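Hourani Community Kitchen, Kernidville
Progress report to the Starnari Fund

August 1, 2023
By Elie Abu Hammour

Last updated: same day, with corrected equipment spending

The grant period is at its midpoint and most of the work is on schedule. The kitchen opened to members as planned, the cooking classes are running, and the first of the small food businesses has moved its production in. The main item behind schedule is the walk-in cooler. It is covered under its own heading, along with what we are asking the fund to approve. 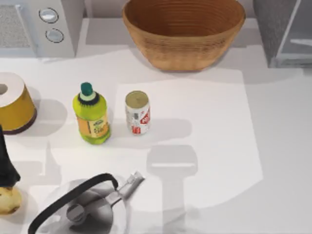
Elie Abu Hammour
Program Manager, Hourani Community Kitchen

The grant pays for three things: shared kitchen time for people starting a food business, evening classes in home cooking and preserving, and a part-time coordinator. I will take them in that order.

Shared kitchen time was slow at the start. Most of the people who came to the open house wanted weekend hours, and we had set the schedule up for weekdays. We moved two of the weekday blocks to the weekend and kept the early mornings for bakers. Since then the weekend hours have filled and the weekday afternoons are still light. We have lowered the weekday afternoon rate to see if that helps. It is too early to say.

The state inspector asked for one change, a separate hand sink near the prep area. The plumber fitted it within the week and the permit was issued without further comments. The cost came out of the repair line and did not touch the equipment money.

Members told us the storage rules were hard to follow. Dry goods were being left on counters overnight and there were two disagreements over shelf space. We rewrote the rules on one page, and each member now has a numbered shelf. Anything left out at closing goes to the holding rack by the back door and is kept there for a week. Complaints have dropped off.

The large oval basket has coiled sides, with darker brown streaks across the middle and a paler base. 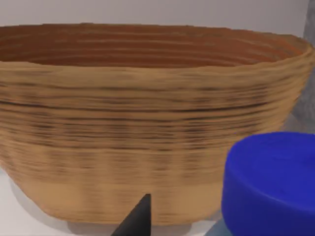
Classes

We planned for 30 places in the first round of classes and offered 50 after the waiting list grew. The extra places were covered by running the bread class and the pickling class twice. Attendance was steady in both. The knife skills class lost people after the second session, and the comments we got back said it moved too slowly. It has been cut to two sessions for the fall.

Class materials are now in English and Spanish. The translation took longer than planned because the recipes had to be tested again once the measurements were changed. Two of the canning recipes were dropped after testing. We will replace them with a tomato recipe and an apple one.

Coordinator

The coordinator started on time and works mornings. Bookings, deposits and keys have gone through one person since then, and the double bookings we reported last time have stopped. She is also putting together a short guide for new members covering permits, labels and insurance. A draft will be attached to the next report.

Spending and the cooler

Of the equipment money, $3,000 went to counters and small appliances, both in the main room. A further $2,000 is set aside for the cooler deposit. Produtmont, the supplier, has moved the delivery date twice and now says it will ship before the end of August. If that date is missed we would like permission to cancel and use the money for two upright refrigerators. They would hold less, but members could use them right away.

The counter in the appliance area is white, with a microwave at one end and the oval basket bowl at the back.

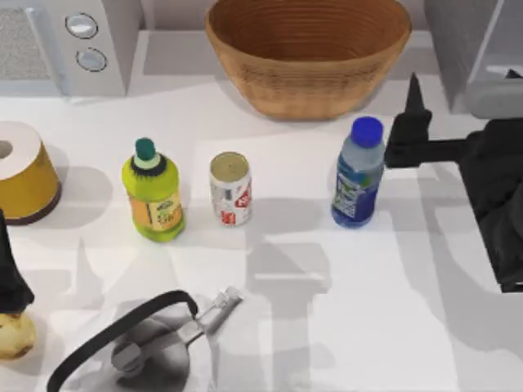
Reading time: 4 minutes

Next steps

Before the next report we plan to finish the cooler purchase or switch to the refrigerators, open fall class registration, and hold the first member market in the parking lot. The town has agreed to the market in principle. We still need a signed agreement covering trash pickup and parking on the side street.

We are asking the fund for two decisions: approval of the refrigerator option described above, and permission to move unspent translation money into class ingredients. Flour, oil and jars have all cost more than we budgeted. No increase in the total grant is requested.

The full ledger and the class sign-in sheets are available from the office.

Recent reports
Opening the kitchen: first report to the fund
Member rules and storage, one-page version
Fall class list
Kernidville member market: draft plan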